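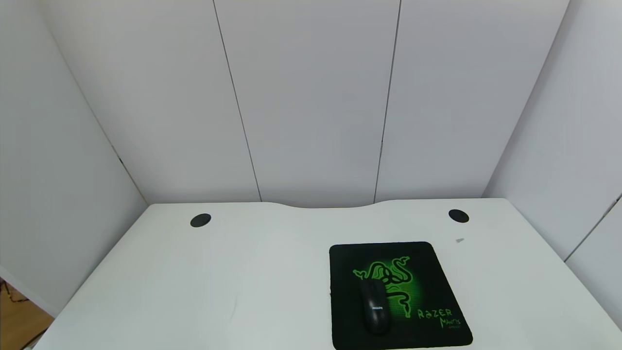
Photo: Réka Sárközi, Fekete group. Head camera view, desk booth.

Unit 4: Grounding grasps on low-contrast and high-contrast surfaces

Reading before the session: Pálfi and Triantafyllou, project report, sections 2 and 4.

The task is a single pick. The policy gets one head camera image and the instruction "pick up the mouse", and returns a grasp point and a yaw angle. A black mouse on a black pad gives a weak outline, and the green print under it produces strong edges that do not belong to the object. The white desktop gives almost no texture for depth matching.

Method. The Fekete group collected 147 demonstrations by teleoperation and trained two models. Model A sees the full image. Model B sees a crop proposed by a text-conditioned detector, plus the crop coordinates. Both use the same action head.

Result. Each model was run 20 times with the pad in place. A failed four times, B twice. Most failures of A placed the grasp on the printed logo – the cable grommets were never chosen. With 20 trials per model, the difference is weak evidence and should be reported as such.

Note on yaw: the front of the mouse points toward the back wall here. Take this as zero and measure counterclockwise.

Exercise. Write down a trial plan that separates the effect of the print from the effect of the pad color. State what is held fixed. Send plans to Bianka Deák before the lab.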